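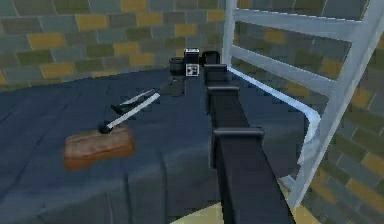

Dark blue table, white box, black cup.

Home | Recipes | Tea | FAQ | Contact

Tea questions I get asked a lot
By Rima Semaan
9/18/22

How much leaf do you use?
One heaped teaspoon per mug, and a bit more if it's a big fluffy white tea. I did own scales once – they're in a drawer somewhere.

Can I use the same leaves twice?
Please do! A decent oolong will give you three good cups, sometimes more. Add a minute each time and taste as you go. Black tea in my house gets one go and then it's off to the compost.

My green tea is bitter. What am I doing wrong?
Water's too hot, nine times out of ten. Let the kettle sit with the lid open for a few minutes, or splash in some cold first. Shengli Song taught me the cold splash and I've done it ever since.

Where do you buy yours?
Mostly Yammine, who post it out in plain paper bags. I order 800 grams at a time and split it with Hiba, who drinks it faster than I do.

How long does it keep?
I've had black tea go 19 months in a tin and still taste fine. Green I try to finish by the summer after I bought it. Keep it away from the spice rack (I have drunk cumin sencha and I don't recommend it).

Will you be doing another tasting?
Yes, in October, at Skasesgate again. There's room for 11 of us, so drop me a line if you fancy it. Bring your own mug.

14 comments | 6 shares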